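Clollow Toy Words
A word list for stuffed animals, cloth dolls and the things people do to them
README, last updated Sunday, August 30, 2026

What this is

Clollow is a small, hand-built word list of 600 terms used by people who make, mend, collect and sell soft toys. It started as a folder of notes on how differently two sewing forums talked about the same seam, and it grew from there. I love this vocabulary! There are words in it that I had never seen in a dictionary, and words that mean one thing to a toymaker and something quite different to a tailor.

Each entry gives a term, a plain definition, any other spellings, and a short sample sentence written for this list. Most entries carry a tag for the part of the toy they belong to: head, body, limbs, covering, filling or clothing.

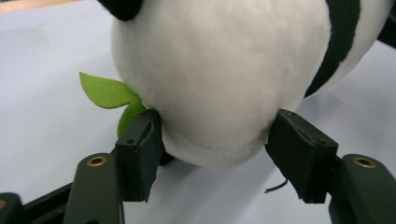
White plush with a black stripe.

Where the words come from

The list draws on 3 sources:

Dusuvska, a mending newsletter with a wonderfully chatty letters page (the readers argue about stitches for months).
The Stoltberg pattern sheets, which are short on explanation but very steady in their wording.
The Pētersons shop glossary, a typed handout with penciled additions that I copied in wherever I could read them.

Sample sentences are my own. I did not copy sentences from the letters page, so you won't find any reader's writing in the files.

Files

terms.csv holds the full list, one term per row.
variants.csv links spellings and regional forms to the main term.
checked.csv holds 200 terms that got a second look from a working toymaker. Start with this one if you need clean definitions.

Everything is UTF-8. The columns are id, term, part, definition, sample, source. Empty cells mean the information was missing from the source - I left them blank and didn't guess.

Some favorites

"Gusset" shows up all over the list, and the head gusset alone has a lovely crowd of nicknames. "Nap" is another good one, with its own little family: with the nap, against the nap, napped, tired nap (worn flat from years of hugging).
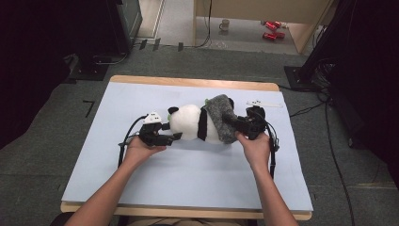
"Ladder stitch" has the most variants of any entry, and I kept them all, including the ones that a strict editor would call mistakes. If people write it, it belongs in variants.csv.

Known gaps

Filling words are thin. There is plenty on wool and sawdust and very little on beads or foam, and I'd be thrilled to get more. Knitted toys are also short on entries, as all of the sources lean toward cut and sewn ones. Sellers' terms for condition ("played with", "well loved") are in, but they overlap so much that the definitions can look alike.

Version 2 fixed the sorting of accented letters and merged the doubled entries for "joint" and "jointed". The next release is planned for January and should bring in the doll clothing words that are still sitting in my notebook.

Reuse

Use it, change it, print it out and pin it over your sewing table. Please keep the source column if you pass the files along.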